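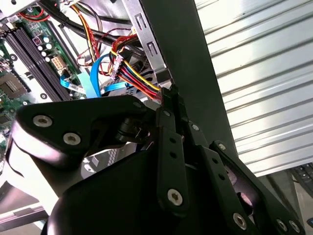 The disassembly cell at the Falstead shared workshop has now completed its first month of regular operation. This report sets out the present state of the build for members who have asked about it, and for those who may wish to attempt something similar at home.

The purpose of the project is modest. The workshop receives retired desktop computers from offices in the Hiebert area, and a good deal of evening time is spent taking them apart for reuse. Harpreet Desjardins proposed in April that two robot arms be set to the repetitive portion of that work. Vernon Fehr undertook the mounting and the wiring, and I have been responsible for the software and for this record.

The tower is laid on its side on the grooved aluminum bench with the interior facing up. All work is done from above. This arrangement was adopted after an earlier attempt with the case standing upright, in which the wrist could not reach the lower drive bay without fouling the power supply.

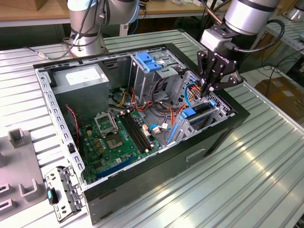 Removal of the side panel remains a task for a person. The same is true of the processor and the memory, which are taken out by hand and logged before the arms are enabled. The arms are then assigned the drive cage, the loose brackets and, where the clearance permits, the data cables.

Cables continue to be the principal difficulty. A power bundle does not return to the same position twice, and a stored path that was safe on one machine may catch a wire on the next. Manon Gosselin has rewritten the approach routine so that the gripper stops 12 millimeters above its target and waits for confirmation. The change has made each cycle slower - considerably so on crowded cases - but it has been retained. 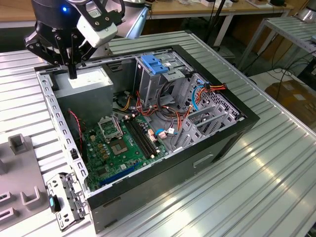
Target selection was the second matter to be settled. The original software relied on a fixed table of coordinates for each model of computer, and the table was seldom correct. The present version looks for parts that differ clearly in color from the metal around them. The bright blue latch on the drive cage is well suited to this, and it now serves as the reference point from which other positions are measured. The gray power supply in the back corner offers no such contrast, and its position is still entered manually. Brackets that have been removed are set down beside the tower, to the left, where they do not interfere with the next movement.

Some notes on fixtures may be of use. The gray plastic holders were designed by Urmas Lūse and have been revised 4 times. Members printing their own copies should use the latest file in the Tovell folder, as the earlier ones are too shallow.

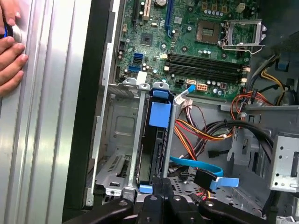
Persons working at the bench are required to keep the stop button within reach whenever a hand is inside or near the case. Speed is reduced to the lowest setting during such work, and a second member must be present. Aaliyah Li maintains the list of members who have completed the safety briefing. Two further sessions will be offered at the Nanmont annex, and names may be left on the sheet by the door.

The next stage of the build concerns the fasteners. A powered driver has been ordered for one of the arms, and a mount for it is being drawn. Drive screws will be attempted first. The code will be placed in the shared folder once the comments have been put in order.

Posted May 11, 2025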